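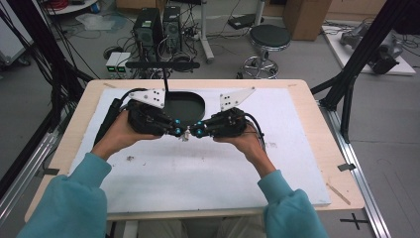
Can a robot learn a two-handed job from a person who never touches the robot? In many cases it can, provided the person's tools measure the same things the robot will later have to control: where each gripper is, which way it points, and how far its fingers are open.

# Chapter 8: Learning from Hand-Held Demonstrations

Chapter 7 ended with a puzzle. We had a good recipe for imitation learning, and we had a robot with two arms, and what we lacked was enough examples to learn from. Driving both arms by remote control gave clean data, but it was slow work, and most people needed a long spell of practice before their demonstrations were worth keeping.

This chapter takes a different route, and it is one of my favourite ideas in the whole book! We take the grippers off the robot (or build a matching pair), put them in somebody's hands, and let that person do the job. A person holding a gripper in each hand already knows how to bring two tools together, how to wait with one while the other catches up, and how to ease off when something starts to slip. All of that skill comes along for free. The person also feels the contact through the device, which very few remote control setups allow.

## 8.1 What gets recorded

A demonstration is a list of moments. At each moment we want, for each gripper:

- its position and its orientation, together called the *pose*
- the opening of its fingers
- a view of the work, from a camera on the gripper, on the head, or both

Pose is the hard one. A camera on the gripper can work out its own motion from what it sees, but it may drift when the view is plain or when the two devices block each other. Small markers on the gripper body help, because an outside tracking system or a head camera can find them again and again. Section 8.3 compares these choices in detail and shows what happens when a marker is hidden for part of a movement.

For two-handed work there is one more quantity, and beginners nearly always leave it out: the pose of one gripper *relative to the other*. Suppose both devices meet over the middle of a board. An error of a few millimetres in where the pair sits on the table may do no harm at all. The same error in the gap between the fingertips can ruin a handover. We shall write this relative pose as **R** and use it in every model from here on.

## 8.2 The Jurum study

Our running case in this chapter is the Jurum study, led by Sebastian Surdu at the Prernia laboratory. His team collected 2,000 demonstrations of short two-handed tasks with hand-held grippers. After checking, 1,596 were kept for training. The remaining 404 were turned down, mostly for lost tracking, and for a while that was thought to be the whole story.

Then Surdu's group tried something rather lovely. They trained the same model twice on the same kept set, once with each gripper's pose given only in the table's coordinates, and once with **R** added. Nothing else changed. The second model made far fewer mistakes at the moment the grippers came together, and it coped much better when the work was shifted sideways on the table. It had learned the meeting of the two hands as a thing in itself.

Look closely at the design of that test. One change, the same data, the same tasks. You will meet much grander experiments in the reading list, and few of them are as easy to trust.

The study has its limits too. A human wrist can turn in ways the robot's arm cannot follow, so some perfectly good demonstrations could not be replayed. We deal with this in Section 8.5, using the filter written by the Chraibi group, which tests every recorded path against the arm's reach before training starts.

## Before you read on

Find two pairs of kitchen tongs and a pencil. Pass the pencil from one pair to the other, slowly, ten times. Then do it with your eyes shut. Write down which parts of the movement became harder and which stayed easy, and keep your notes beside you for Section 8.4, where we decide which sensor should be in charge at each stage of a handover.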